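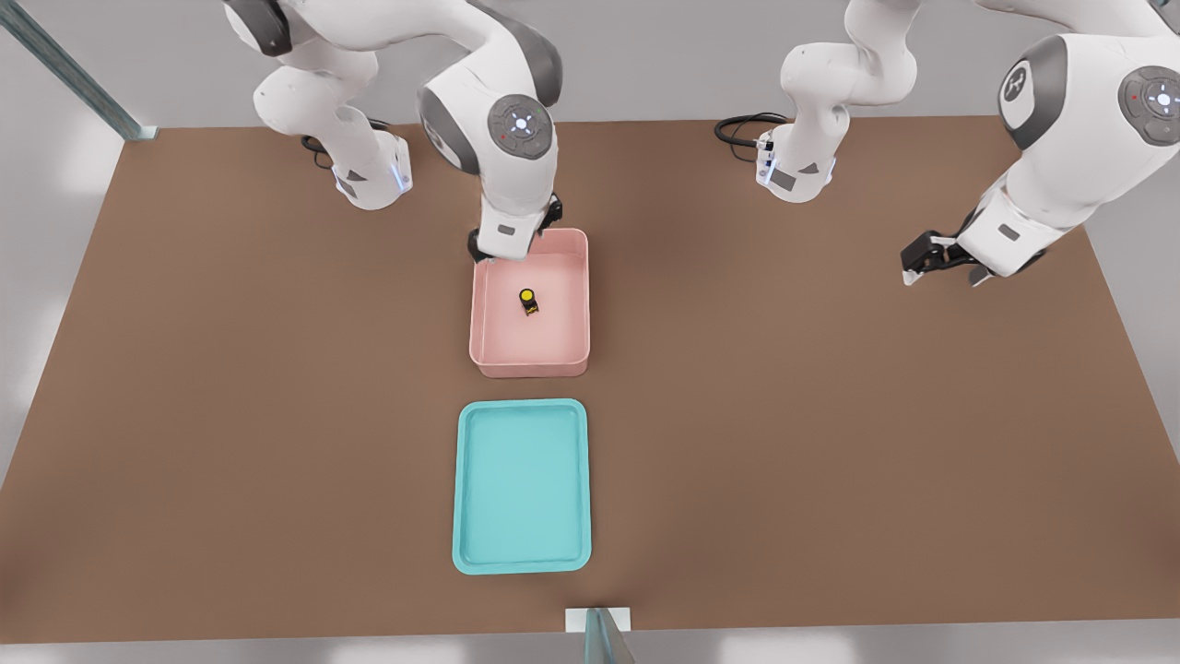
Our robotics club at Clatstead finally has a simulation everyone can open on their own laptop, and I spent most of the weekend in it. Apinya Srithong built the table and set the task: move a part from one container to the other. I wanted a harder layout, but with the pink bin and the teal tray lined up one in front of the other, the task was clear to the new members right away. We have 42 episodes saved and need 123 before we train anything.

I drive with the keyboard, which is slow. Hanna Marchuk uses the controller and gets through an episode in half the time. My main mistake is forgetting which wrist view belongs to which arm. In one of them both containers are over at the right side and the rest is bare brown table, so I look at that first.
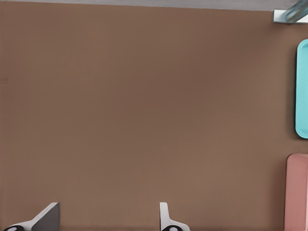

What I still have to fix

The reset script sometimes skips the part. I also want to rename the log files, which Hanna and I have been numbering separately since August. The lighting needs a look too. The bin is shiny inside and gets bright spots on the floor, and I'd like to see if a duller material changes anything in training.
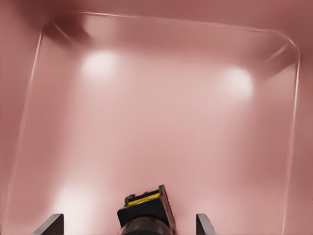

Wrist view over the pink bin, with the gripper open.

Next meeting is in room 615. Bring a charger.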